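Short-throw comes to the Saludo rooms

If you have been in the second-floor meeting room at Saludo lately, you already know why we're so happy. The old ceiling projector is gone, and in its place is a short-throw laser unit from Asano that sits on a shelf just under the screen. No more shadow of your own head on the budget chart! You can stand right up at the wall, point at things, turn around, and not get a beam of white light in the eyes.

We tried three models over the summer, and the Asano was the one people kept asking to have back. It's bright enough to leave the blinds open until mid-afternoon, small text stays sharp out to the corners (the old one always went soft at lower left), and the fan is so quiet that the folks on our remote calls have stopped asking what the hum is. Wake-up takes 14 seconds, and after years of making small talk while a lamp warmed up, that feels like magic.
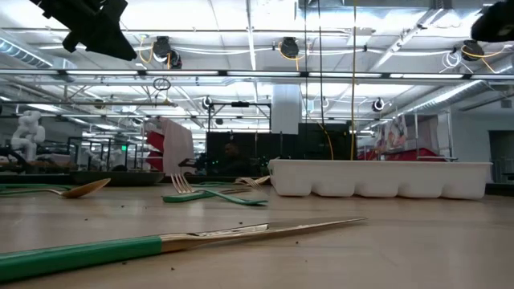

The price came to $1,978 for the projector, plus $217 for the shelf bracket and the long cable. We used Detwood for the bracket again. Their mounts are plain steel, nothing fancy, but the side-to-side adjustment is lovely to work with and you can nudge the picture square with one hand while you watch the screen.

A couple of things to know before you present. The wall plate by the door still has the old VGA port, and it no longer goes anywhere, so please use the HDMI lead on the table. If your laptop only has USB-C, there's an adapter clipped to the lead (please leave it clipped!). Sound comes out of the projector by default and it's fine for a short video, but for anything longer switch over to the room speakers with the gray remote.

Please don't slide the projector on its shelf, even a little. At this distance a tiny bump moves the picture a long way, and getting it straight again means going through the corner menu. If it does look crooked, send us a note and we'll come up.

The Prodinham building is next. Both of its rooms get the same setup in September, and the bigger one will also get a new matte screen, which should help a lot with the glare from those west windows. We'll be in there most mornings before 9 while the work is going on, so stop by if you'd like to see one up close and try your own slides on it.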